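Cómo cuido mis zapatillas de correr en casa (y lo que me duran)

116 veces compartido · 7 comentarios

Llevo un par de Erholm con 1.301 kilómetros encima y todavía salgo con ellas los días de rodaje suave. Ya sé que en todas partes te dicen que las jubiles mucho antes, y para las series uso otras, pero oye, la suela sigue agarrando y no me duele nada. Casi todo es cuestión de cómo las trato al volver a casa, que antes era fatal: las dejaba atadas, empapadas y dentro de la bolsa hasta el día siguiente. ¡Un asco!

Lo primero, desatarlas del todo antes de sacar el pie. Si pisas el talón para quitártelas, el contrafuerte se va doblando y acaba rozando. Después saco las plantillas y las pongo de pie contra la pared. Y papel de periódico dentro, bien arrugado, que se cambia a la hora si venía lloviendo. El radiador ni tocarlo: a mí se me despegó una puntera así, en febrero, en pleno plan de media maratón (todavía me acuerdo del disgusto).
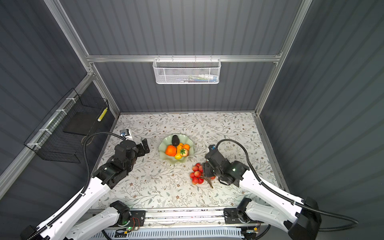
¿Se pueden lavar en la lavadora?

Depende del modelo y de lo que ponga la etiqueta, pero yo las lavo siempre a mano: agua fría, un poco de jabón neutro y un cepillo de dientes viejo para la malla. Los cordones van aparte, 10 minutos en un vaso con agua y jabón.

Para el barro, paciencia. Lo dejo secar, golpeo una suela contra la otra en el balcón y lo que queda sale con el cepillo en seco. Mi amiga Lies Geerts, con la que corro la vuelta larga de Trendesville, lo quita mojado con la manguera y le va bien, pero a mí se me mete por la malla y luego no hay quien lo saque.

Contra el olor, bicarbonato dentro de un calcetín desparejado, toda la noche. Por la mañana lo quitas y listo. He probado también el espray de Vimport y huele bien un rato, nada más.
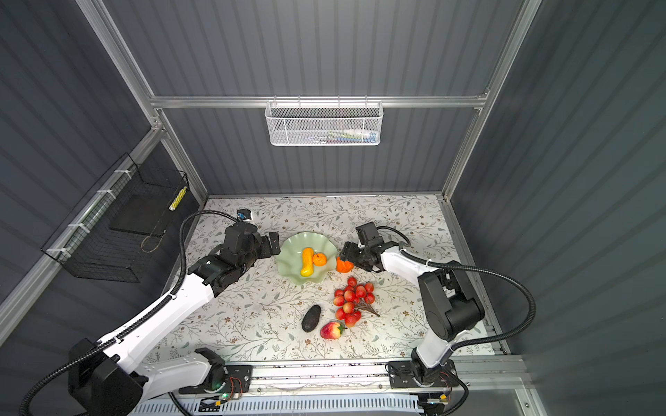 Los accesorios pequeños me volvían loca: plantillas de repuesto, cordones elásticos, la vaselina, el frontal. Todo acababa en el fondo de un cajón y salía tarde de casa cada mañana. Ahora lo tengo colgado y a la vista, con el mismo apaño que se ve en la foto: una cesta de rejilla blanca enganchada al riel de atrás y otra negra, más grande, sujeta al poste con bridas blancas de plástico. Como son de malla se ventila todo, y la negra me viene genial para la gorra y los guantes. Aprieta bien las bridas y corta la punta a ras, que pincha.

Y apunta con rotulador la fecha de estreno debajo de la plantilla. Yo la del par nuevo la puse tarde y ya no sé si es la buena.

También te puede interesar
- Cordones que se sueltan: el nudo que uso yo
- Plantillas Dekker, mi opinión después del invierno
- Cómo lavar la ropa técnica sin que coja olor
- Estirar en el pasillo: la rutina de Huệ Châu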